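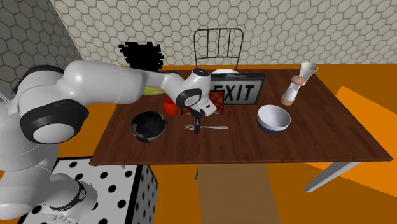 Watmont Motor Group
Minutes of the Dealer Council Meeting, December

The meeting was called to order at 9:30 a.m. A quorum was present. The minutes of the previous meeting were approved with one correction – the Kavanagh showroom lease runs through June and not through May.

1. Model allocation
The importer's office reported that 218 units of the Erkel sedan have been assigned to the network for the coming quarter. The Kavanagh and Trinilov dealerships asked for a larger share of the all-wheel-drive version. The council agreed to review the split once January orders are in. No change was made to the current allocation.

2. Customer deposits
Deposits held for the Erkel wagon now stand at 376. Several buyers have asked for firm delivery dates. Dealers were reminded that no date may be given in writing until a vehicle has a confirmed shipping number. Refund requests are to be processed within 45 days.

3. Service department
The Trinilov service center requested a second alignment rack. The request was approved, subject to a revised quote. Parts supply for older models was discussed at length; brake components remain on back order. Dealers may continue to offer loan cars under the existing terms.

4. Test drive program
A motion to extend evening test drives through the end of winter was made and seconded. Motion carried. Mileage on demonstration cars will be limited to 100 miles per booking.

5. Other business
New showroom signs will be delivered to Kavanagh first. The question of shared advertising costs was tabled.

The meeting adjourned at 11:15 a.m.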